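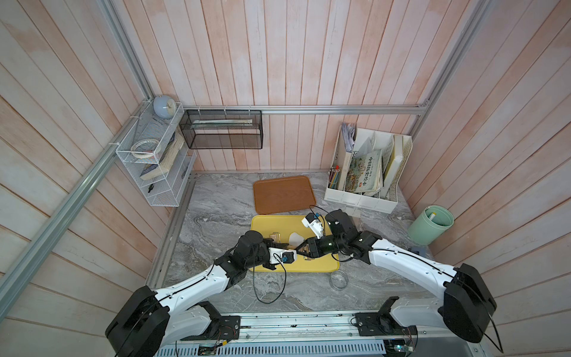 How far should we trust a novel about a real painter?

Only as far as the novelist's sources will carry it, and in most cases that is a shorter distance than the back cover suggests.

Chapter 4
The Painter as a Character

A reader finishes a novel about an artist and feels she has met him. She knows how he spoke to his landlord and what he thought while mixing his greens. Very little of this can have come from a record. Painters leave bills, a few letters, a will if we are lucky. The novelist fills in the rest, and the better the writing, the harder it is to spot the filling.

This chapter takes one case and stays with it. Unai Bustamante's The Gallalgate Winter follows a portrait painter named Naidoo through a single February in the town of Triddale. The book runs to 211 pages. The surviving papers that mention Naidoo would fit on 2 of them.

Bustamante says in his afterword that he "listened to the pictures". It is a pleasant phrase and we should be wary of it. Pictures do not talk. A sitter's tired eyes may mean grief, or a long sitting, or a painter who was poor at eyes. The novel picks grief every time, and by the third portrait the reader has stopped asking.

The critic Thulani Mabaso raised this when the book came out. His complaint was narrow: the quarrel over the unpaid fee, which drives the whole second half, rests on one line in an account book, and the line may refer to another man. Bustamante replied that a novel owes nothing to account books. Perhaps so – but his publisher sold it as "the true story behind the portraits", and that claim can be checked.

Before reading the extract, write down what you already believe about how painters live. Poverty, drink, a cruel dealer? Keep the list beside you and mark each item as it turns up.

4.1 What the account book says

The entry is short. It gives a sum, 600, with no currency, and a surname spelt in a way found nowhere else in the volume.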